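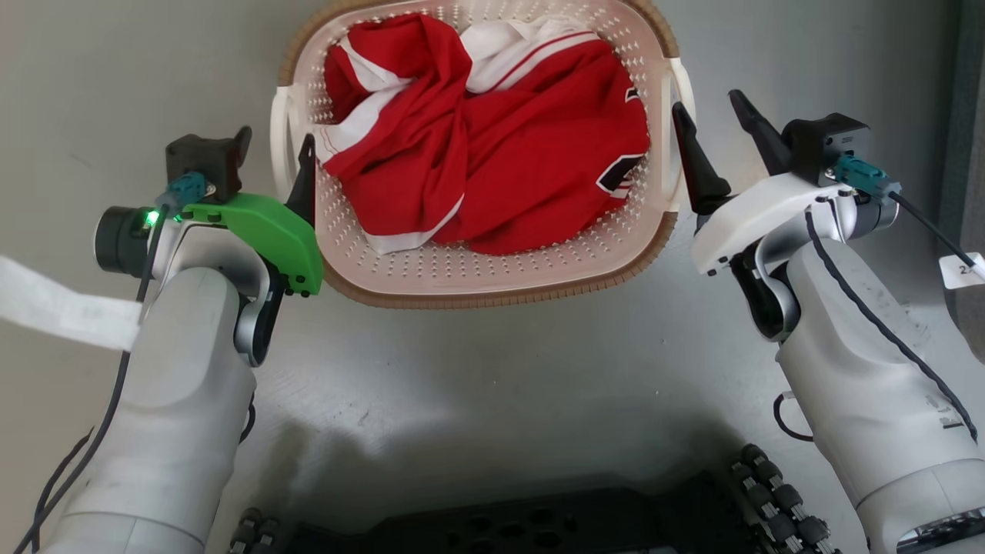

Figure 4. Red and white garments in a perforated plastic laundry basket with two handles, on a smooth gray floor.

4. Household Handling of Sports Clothing

4.1 Scope of the section

The preceding section dealt with flat household linen, for which the order of work is well established and varies little from one home to the next. Sports clothing presents a different set of conditions. The garments are usually made of light knitted cloth, they carry printed or sewn marks that do not bend in the same way as the cloth around them, and they are often taken off in a hurry and left turned partly inside out. This section considers how such garments are stored between washing and folding, how they are taken out of the basket, and how the method of storage affects the condition in which they reach the drawer.

The observations were made in the households enrolled in the Godgate panel and in the practice room at Jinport. The panel produced 859 basket records. Each record consists of a short written form, completed before folding began, and a second form completed when the basket was empty. Households were asked to use their own baskets and to follow their usual habits. In the practice room, the garments and baskets were supplied by the project and the floor was kept clear of other laundry.

4.2 The basket as a place of storage

Most written guidance on home laundry treats the basket as a means of carrying clothes from one place to another. The forms returned by the panel suggest that it is used at least as often for storage. Clean garments were commonly left in the basket overnight, and in several homes the basket had taken over the function of a drawer, with garments being taken from it as they were needed. Under these conditions the shape of the basket and the way it is filled have a direct effect on creasing.

Three features of the basket were recorded for every household: the form of the walls, the form of the handles, and the depth of the contents. Perforated walls were by far the most common. Small holes in regular rows, such as those in Figure 4, give cloth very little to catch on, while wide slots allow drawstrings and narrow straps to pass through and become trapped on the outside. Households with slotted baskets reported this problem repeatedly, particularly with shorts and hooded tops. Handle form mattered less during folding than expected, although handles on the short sides were preferred by respondents who carried the basket up a flight of stairs.

Baskets with rounded corners were rated as easier to empty. Small articles, chiefly socks and wristbands, tended to settle in square corners and were found only when the basket was turned over. A rounded corner does not remove this difficulty, but it brings the small articles back toward the middle of the floor of the basket, where they are more likely to be seen.

4.3 Form of the heap

For the purposes of this study, the contents of a basket were classed as laid, dropped, or twisted. A laid heap is one in which the garments have been placed with some attention to direction. A dropped heap has been released from above and has settled under its own weight. A twisted heap contains at least one length of cloth that has turned around itself, so that the two faces of the garment alternate along its length.

In practice a single heap may belong to more than one class. Figure 4 shows a case of this kind. The left part of the heap is twisted and folded, and a white band passes diagonally across the red cloth. To the right of a deep vertical crease, the red cloth is broader and flatter. The recording form allowed for such cases by asking the respondent to class each half of the heap separately, and this option was used more often for sports clothing than for any other type of laundry.

The distinction has practical value. When a heap is lifted from its twisted side, the turn in the cloth tends to tighten and neighboring garments are drawn up with it. When it is lifted from its flatter side, the cloth opens as it rises and the remaining garments are more likely to stay in the basket. Respondents who had been shown this difference in the practice room adopted it without further instruction.

4.4 Color and the separation of garments

Team clothing creates a particular difficulty, in that several garments of the same colors are often washed and stored together. A shirt, a pair of shorts, and a training top may share a ground color, a trim color, and a style of stripe. When they lie together it is hard to tell where one ends and the next begins, and a person sorting by color receives little help from the colors themselves.

Panel members described several ways of dealing with this. The most frequent was to look for a hem. A hem in a contrasting color, such as a white edge on red cloth, gives a continuous line that can be followed to a corner of the garment. Stripes were found to be less reliable, for they may run along a sleeve, across the chest, or down a side seam, and a short visible length of stripe does not show which of these it is. Badges and printed patches were useful in a different way. They seldom helped in finding an edge, but once a garment had been lifted they showed quickly which side of it was facing outward.

Garments in a single plain color were separated by touch in most homes. Respondents mentioned the thickness of the cloth, the stiffness of the waistband, and the presence of a zipper.

4.5 Order of removal

Two orders of removal were compared in the practice room. In the first, the person took whichever garment was uppermost, folded it, and returned to the basket. In the second, the whole contents were turned out onto a table and sorted by type before any folding was done. Each order was followed for 40 baskets.

Removal from the top required less space and was preferred by those who folded while seated. It also left the lower garments under load for longer, and creases in these garments were judged more severe at the end of the session. Turning out the basket relieved the load at once and brought the small articles into view. Its chief drawback was the table itself, which in many homes is in use for other purposes when laundry is done.

A mixed procedure was later proposed by Gervásio Assunção, who supervised the practice room. The basket remains on the floor. The garments are first loosened in place, with the twisted parts opened by hand, and are then removed one at a time from the flatter side. This procedure was tested in March with the Kerkex and Carretero groups and was kept by both for the rest of the program. It has not been compared with the other two under matched conditions, and no claim is made here regarding its effect on creasing.

4.6 Treatment of printed and sewn marks

Printed marks were folded inward in nearly all homes. The reason most often given was protection of the print from rubbing in the drawer. Some respondents preferred to fold with the mark outward so that the garment could be recognized without being unfolded, a preference found mainly in homes where more than one person belonged to the same team.

Long storage in the basket was associated with a visible fold line across large printed marks. Sewn badges did not show such lines, but the cloth at their edges often puckered, and the puckering remained after the garment had been laid flat. Households that hung their shirts directly from the drying rack did not report either condition. The effect of hanging on knitted cloth is taken up in Section 5, together with the results for towels and outer layers.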